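Robotics Club, weekly meeting, Monday
Minutes taken by Gebhard Strebel

1. Last minutes
Accepted. The Visgate entry form is still not in. Same action as last time.

2. Mug task
The arm team reported that the Ullar build is "nearly ready." The secretary asked for the log. It shows 142 tries, with no column for whether the mug ended up where it was meant to go. The team feels most of them went well. The meeting was not willing to record that as a result.

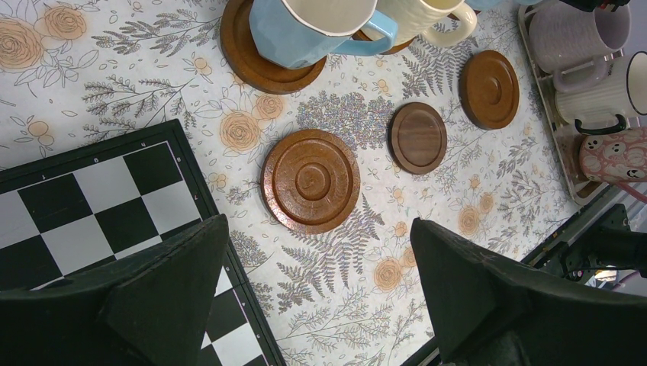
Scoring took up most of the evening. The Trusmont rules want a mug set down on its target with no help from a person, and our practice sheet says only "on coaster." With the round wooden coasters spread over a flowered cloth, and a light blue mug and a cream one each on a coaster, somebody has to say beforehand which coaster counts. Aebischer wants any coaster to count. Voted down, 3 to 2. The chessboard was also raised, as it is not in the rules. Left open.

3. Budget
Aebischer asked for 800 for new fingers and wiring. No quote was attached and no fault was described - only that the grip "could be better." Deferred until there are numbers from the log.

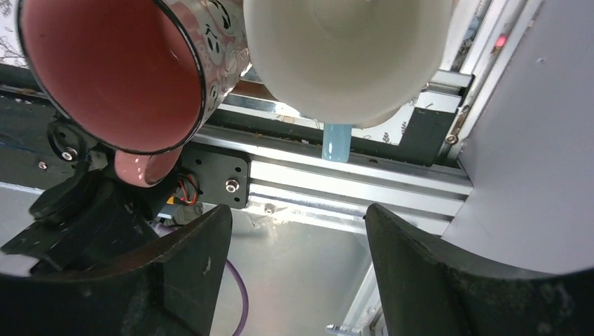 The secretary would also like to know what happened to the last set of spares before any more are bought. No answer at the meeting.

4. Actions
Arm team: add a pass/fail column and name the target before each try.
Aebischer: written quote, or drop the request.
Strebel: Visgate form.

Closed at 8:40 pm. Next meeting same time, same room.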